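# About Droltance

Droltance provides on-site drug checking and welfare planning for music venues and festivals. The company is based in Raltholm and has a second office in Zutville, where samples are logged and confirmed. It was set up by Esi Ansah, a former hospital pharmacist, and is still owned by her family firm, Ansah.

## What we do

Our main service is a testing station placed next to the medical tent. A visitor hands over a small sample and receives a result in person from a trained tester. Infrared screening is done on site. Samples that give an unclear reading are sent to Zutville for a second method.

Last season we staffed 148 event days and screened 933 samples. Of these, 471 were submitted between 8 p.m. and midnight, and staffing is now weighted toward those hours.

We also write welfare plans. A plan covers water points, rest areas, radio procedure, and the handover between security and medical staff. Drafts go to the promoter four weeks before doors open.

## How results are reported

Results are given as the main substance found, any second substance above the detection limit, and a note on what the method cannot measure. Infrared screening does not give a reliable dose. Testers do not describe any sample as safe.

When a sample raises concern, the lead tester informs the medical team and a text alert is drafted for the venue screens. The promoter approves the wording in advance.
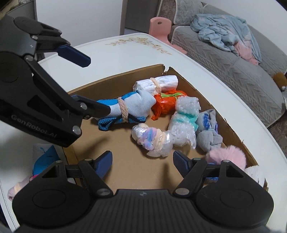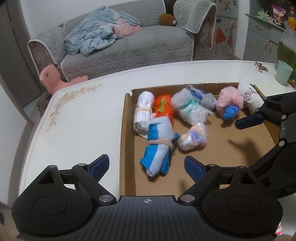
## Staff and training

Kekeli Akpalu runs operations and training. New testers complete a classroom course, a supervised season, and a written check on reporting language. Medical care is provided by the event's own contractor. Droltance staff do not give treatment.

## Working with us

Bookings for the summer season close in August. Promoters should send a site map, expected attendance, opening hours, and the name of the medical contractor. Indoor venues also need to confirm a power supply and a room with a door that closes. Quotes are issued from the Raltholm office.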